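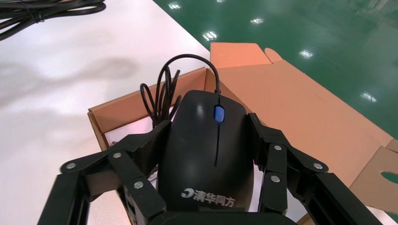 A black computer mouse between two black gripper fingers.

Want to spend two evenings looking at fake emails with me?

Hi! I'm Khrystyna Ivanyshyn, and I run the scam awareness project at Gistgate. I'm looking for 20 people who use email at work or at home and who'd be willing to sit down with us and sort through a big pile of messages, some real and some written to trick you. You do not have to be good with computers. I mean it, I'd love to hear from people who still print their directions.

A bit of background. Last year my coworker Stepan Semeniuk and I started collecting phishing emails that local people forwarded to us (the fake invoice, the "your mailbox is full" one, the boss who suddenly needs gift cards). We have 3173 of them now, and I've picked 253 for this study. What we want to find out is which ones get people to click, and what was going through your head when you did. I fell for one myself in our test run, and I wrote the thing!

What you'd be doing: two sessions, 2 hours each, at our office on the second floor of the Fadolano building. You get a practice inbox on one of our computers, so you won't be logging in to anything of your own, and please don't tell us your passwords. You go through the messages at your own pace and mark each one keep, delete or report. Then you and I have a chat about the ones you weren't sure of. There's coffee, and there are usually those little almond cookies if Stepan hasn't found them first.
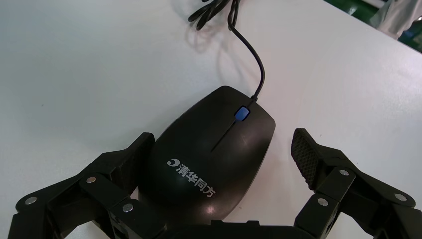

Wired mouse with a blue scroll wheel.

Who can join: anyone 18 or over who reads English comfortably. If you work in IT security, sorry, not this round, but Larysa Derkach is putting together a separate group for you and I'm happy to pass your name along. We can do large text on the screen, and the building has an elevator. Tell me ahead of time if you need anything else.

You'll get a grocery gift card at the end of each session (a real one, handed to you in person). Your answers are stored under a number, your name stays on a separate sheet, and you can quit whenever you like and keep the card.

To sign up, call the Gistgate front desk and ask for me, or stop in and leave your name with Nazar Holovko. Please do it by Feb 12, 2018. Evenings are filling up faster than afternoons, so if you can do an afternoon, say so!

Recent postings
Part-time help desk assistant, Gistgate
Call for IT security staff: group interviews with Larysa Derkach
Bustero seeks password manager testers
Polat evening class: locking down your home Wi-Fi
Orest Levchenko is looking for a co-presenter on small business backups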